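Florkesville workshop opens its two-arm cleanup bench to members

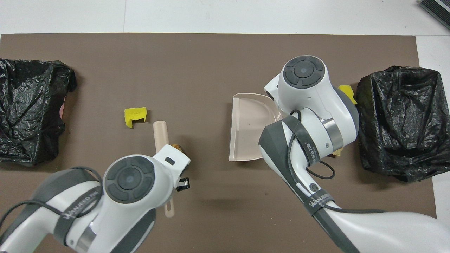 FLORKESVILLE, April – Breretar, the shared workshop in Florkesville, has opened its two-arm robot bench to all members after a winter of evening builds. The project, known in the shop as Flirnik, is meant to handle small pickup jobs with ordinary household tools, starting with a dustpan and a brush.

Work on Flirnik began when members wanted a robot project that could be built and repaired with the tools already in the shop. The arms were bought ready-made. Everything around them was done at Breretar, including the mounting, the power wiring, the control software and the practice tasks.

The build log lists 337 hours of member time. A good part of that went into cable routing. The first layout let the cables catch when both arms reached forward together, and the group redid it twice before settling on loops with enough slack for a full reach.

The practice tasks use things found in most kitchens and closets: sponges, trash bags and a plastic dustpan. A member guides the arms through a task, the software saves the motion, and the group goes over the recording before the next try. The shop has saved 629 recordings so far. Failed tries are kept along with the good ones and marked as such.

Sweeping is the hardest of the current tasks. One arm has to keep the dustpan flat while the other works the brush, and a small tilt of the pan is enough to let pieces slide underneath. Trash bags are a close second, as they fold differently each time they are set down.

Parts for the mounting were cut at Segers, a metal shop in Florkesville, from drawings made by Breretar members. Segers also lent a drill press while the shop's own was out for repair. The drawings, wiring notes and parts list are kept in a binder at the bench and on the shop's shared drive.

Members who want to use the bench must first take a safety session, which covers the stop switch, reach limits and how to clear a jam. Sessions start at 6:30 p.m. and take up to five people. The sign-up sheet is at the front desk. Bench time is included in regular membership.

The next stage of the build is a sturdier holder for the brush and a second set of gripper fingers. Members with experience in 3D printing or small motors are asked to leave their contact details at the desk.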